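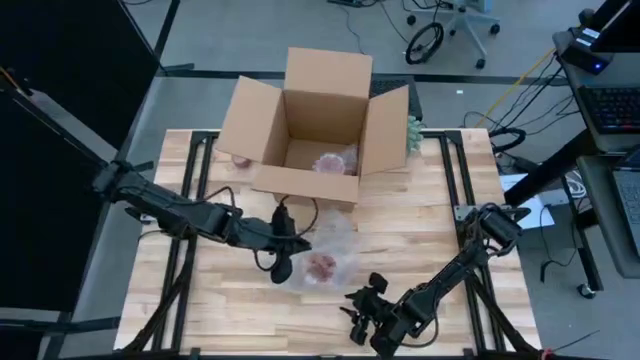
Fiifi Ackah wrote in after last month's letter to say I had it backwards about boxes: the heavy things should go in first and the wrapped things should go straight into a corner, where they can't roll, and would I please stop telling people to start with the greens. Well, Fiifi, I went and tried it your way for two weeks, and I'm coming around.

For those of you who are new, I pack a small grocery box every week for the share table at Beso, and I also unpack one at home, so I get to be annoyed at myself in both directions. My old system was no system. I put in whatever was closest to my hand, folded the flaps, and hoped. Then in July I opened a box that had ridden across town in my trunk and found a peach under a cabbage, and I'll leave it there.

So, a few notes on what I do now.

Open all four flaps and get them out of the way before you pick anything up. I used to leave one half closed and then knock it with my elbow every single time (the long flap closest to you is the worst one for this). If the cardboard is stiff, bend it back hard along the crease and it'll mostly stay put.

Use a corner. Anything in clear wrap goes into a bottom corner, with something firm beside it once you have something firm. The middle of an empty box is a terrible place for a single item - it just slides.

Keep the thin plastic bags under control! I love them for keeping damp produce off the cardboard, but they puff up and take over. Press the air out, twist the neck once, tuck it under. Don't knot it. Fuseini Sulemana says he has cut open roughly 100 knotted bags at Beso and would like his afternoons back.

Round things wait on the table until you have somewhere to put them. I know it feels tidier to get them all into the box right away, but they end up at the bottom and then you're fishing. Mine sit to one side, leafy stuff goes to the back, and I pull from each pile as gaps open up. Leaves last, always, and on that point Fiifi and I now agree.

I also wipe the wood down between boxes. A butcher-block top gets gritty faster than you'd think, and grit plus a soft tomato is no fun for anyone.

One thing I haven't solved is what to do with the boxes afterward. I have 2 stacks of them flattened behind my kitchen door and they fall over whenever I open it. Jestport will take clean ones if they still have all their flaps, and you can drop them off any morning before noon, but tape has to come off first and I am slow about tape. If you have a trick for peeling it without taking the top layer of cardboard along, please write to me and I'll print it next time.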